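Visiting a robot open day, what should I look out for?

Asked in: Robotics and automation, Events

I've got a place on the Greltum open day in July and I'm far too excited for a grown adult. It's the household tasks one, where you go round small groups and get to try hand-held grippers in a kitchen as well as watching the arms. I've only ever seen factory robots through a fence! What's worth spending time on, and do I need to know anything beforehand? The booking page says 16 places per session and not much else.

3 answers

Answer 1 (accepted)

Oh, you'll love it. I went last time and stayed until they were putting the chairs away. Head for the kitchen first, before the talk by Buschmann, as the queue builds up quickly afterwards. The utensil rack is the bit to try. You squeeze the handle, the jaws close, and then you discover how much your own fingers normally do for you. Chopsticks were my downfall (round, thin, and they roll the moment you grip them off centre), and I must have had 10 goes before I got the feel of it. Serrated things are easier if you take them on the flat with the blue pads.
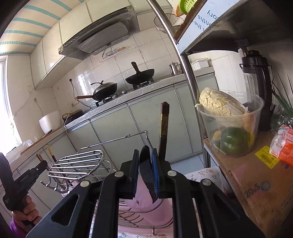
Do I need to bring anything?
Flat shoes and a booking confirmation, on your phone or printed. Bags go in the lockers by the entrance.

Back to the kitchen. Ask the person running it to let you approach the rack from more than one side. Coming straight in from the front looks simplest, but the cups on the rack are close to the wires and you need to think about where the back of the gripper is going as well as the tips. I got much better once I slowed down and opened the jaws early. There's plenty to look at on the way in, too, teal bears on the tablecloth included.

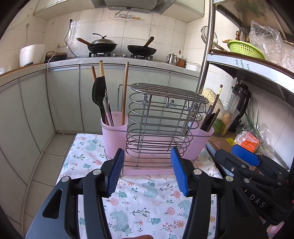
How long does the whole visit take?
Two hours covers the talk and the hands-on part, and you can stay on for the arm demo at 4 pm if you still have the energy.

Do stay for that if you can. Seeing an arm line itself up with a spoon after you've struggled with one yourself is brilliant.

8 people found this helpful

Answer 2

Agree with the above about going to the hands-on part early. I'd add the Jateo table in the corridor, where they had gripper pads in different textures and let you pull on them. Smooth, ribbed, soft, hard. Sounds dull, I was there for ages. Parking is at Reltier next door and the bus is the 298, which stops outside.

Answer 3

is there a cafe? went two years ago and it was only a vending machine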